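Home | Running | Fixtures | About | Contact

Last updated: December 26, 2021

I ran for Burel Harriers again this month, my first cross country since March. The course was at Wistumport, two laps of the common and then the long drag up past the reservoir. I came 100th out of almost 200, and I was happy enough with that -- the mud suited me more than the quick lads.

The club is two short for the relays, so I have said I will do a leg. Training has been 200 metre reps on the track, 12 of them, with a slow jog between. I still go off too hard on the first three.

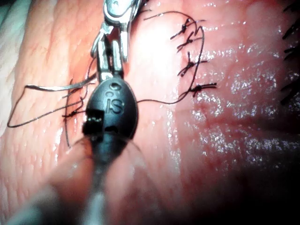 My left knee held up on the hill, though it was stiff the next morning. The tool in the picture has a black shaft with a pair of silver metal jaws at the end. For now I am sticking with the physio and the stairs.

Next race is the Prisedance 4000 metres, on the flat. Entries close soon and I need new spikes.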